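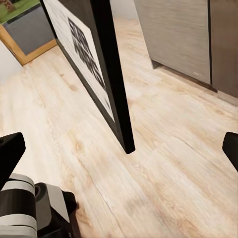

Our project was on how people hear a room. Same clip, same speaker, different stuff in the room, does anybody notice. We thought it would be easy. It was not. Most of the first week went on the word "echoey", because everyone means somthing different by it, and we needed one word for the sheet. Hard floors are the usual blame. Pale wood-look planks with nothing soft on them, like you get in a lot of new apartments, and the sound just keeps going. So floor was our first variable: bare, then a rug.

Clip was 40 seconds of a person reading a bus schedule. Boring on purpose. Speaker was an old Draker one, volume taped in place so no one could bump it. 2 rooms, the small one at Fosa Hall and the long one in the Mekden building. Listeners sat with their back to the speaker and scored clarity from 0 to 100. 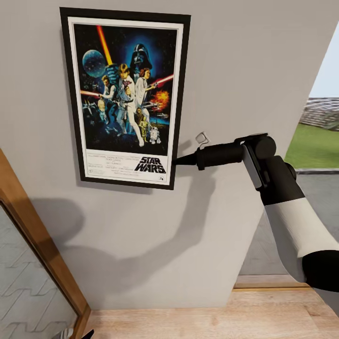
Scores with the rug went up in the small room. In the long room hardly at all, which we did not expect and still can't fully explain. Maybe the rug was too small for it. Maybe the ceiling matters more, it's high in there and bare concrete. We should of measured it and didn't.

Also a problem: people who came in the afternoon scored lower across the board. Tired? Traffic outside? We left those in, marked separately on the sheet.

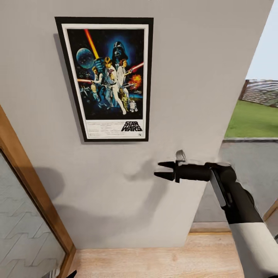

Walls were the second variable and the messy one. Plan was to hang blankets, then compare with bare wall. A lot of people told us beforehand they had already "fixed" their room by putting stuff up. A framed poster on a plain gray wall, a Star Wars one or whatever, does that do anything? From what we read, not much. A frame is flat and hard like the wall behind it. Blankets did more, but only the thick ones, and we only had thick ones for the Fosa room. So the wall results are for one room. Not great.

We wanted to repeat it all in November with better blankets and a proper meter. Ran the draft past the Weerasinghe study group first.
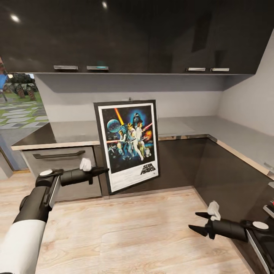

One comment that came back was that the listeners knew what we were testing, they could see the rug when they walked in, so of course they scored it higher. Try it with blindfolds, or carry the recording out of the room and play it on headphones. Fair point. The headphone version is better and we'll do that one. It also means each room only needs recording once per setup, less hauling blankets up stairs.

Still to do: redo the score sheet (the word is now "clear", not "echoey"), borrow the meter, find a bigger rug.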